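My car and the small yellow light
4 August 2023

I have owned my Wallin for six years and I never had a serious problem with it, so when the tire pressure light came on in June I was not worried. I stopped at the gas station, put air in all four tires, and drove home. The next morning the light was on again. I want to write down what I did after this, because I lost a lot of time and maybe another owner of the same model can lose less.

First, there are two kinds of tire pressure systems. The direct kind has a small sensor with a battery inside each wheel. The indirect kind has no sensor in the wheel. It uses the ABS to compare how fast the wheels are turning, and if one wheel turns faster than the others, the car decides that this tire is low. My owner's manual describes both kinds on the same page and does not say clearly which car has which. I believed that I had the indirect kind, and I was wrong.

With the indirect kind, you set the pressure, hold the reset button until the light blinks, and drive for a while. I looked for this button for one full evening. I looked under the steering wheel, in the glove box, and behind the small cover near the driver's knee. I even found a video where a man presses it, but his car was the older version.
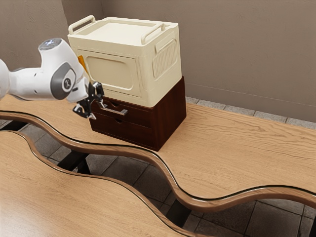

A reader called dilby_driver wrote to me under my last post that I should stop looking for the button, because the cars sold with the winter package have sensors and the button was removed from them. According to the same comment, the light will go off by itself after some minutes of driving above 25 miles per hour, but only if all the sensors are sending a signal. If the light blinks first and then stays on, one sensor is probably dead.

I went out and turned the key. The light blinked for more than a minute and then it stayed on. So it was a sensor, and all my air at the gas station was for nothing. (Well, not completely. The rear tires were really a little low.)

The dealer in Rirnerel gave me a price of 312 dollars for four new sensors with the work included. They did not want to change only one. They told me that the batteries are all the same age and the others will die soon. I understand this argument, but I also did not like it very much. The independent shop, Zoritz Tire, checked each wheel with a hand tool and found that only the front right was silent. They asked 80 dollars for one sensor, mounting, balancing and programming. I said yes to that.

There was one more surprise. After the new sensor was in, the car needed to learn it. On some cars this happens while you drive. On mine, the shop had to connect to the diagnostic port and write the number of the sensor into the car. Please ask about this before you buy a cheap sensor on the internet and take it to a shop. Some shops will mount it and send you away, and the light will still be on.
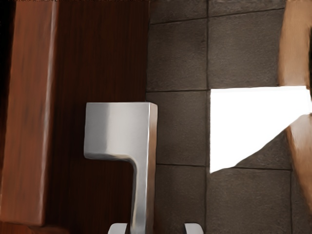
The correct pressure for my car is on the sticker in the driver's door opening, and I recommend to read that one. The number on the side of the tire is the maximum for the tire and it has nothing to do with your car. My sticker says 38 for the rear when the car is fully loaded and less for the front. I used to forget these numbers every time, so I copied them on a piece of paper and taped it in the kitchen, inside a dark reddish-brown cabinet door. I check in the morning before I drive, when the tires are cold, and I write the date on the same paper.

The light has been off since the repair. I drove 122 miles last weekend, most of it on the highway, and the pressure was the same when I checked it the morning after. I still have three old sensors in the car and I expect to write again when the next one stops. If the shop will be right about the price, I will go there again, even if it means four visits.

Two questions that I could not answer: does the spare wheel on this model have a sensor too? And can I keep the programmed numbers for a second set of winter wheels, or must the shop do it new each season? The manual says nothing about either. If you have the same car, please write it in the comments, and tell me which year you have.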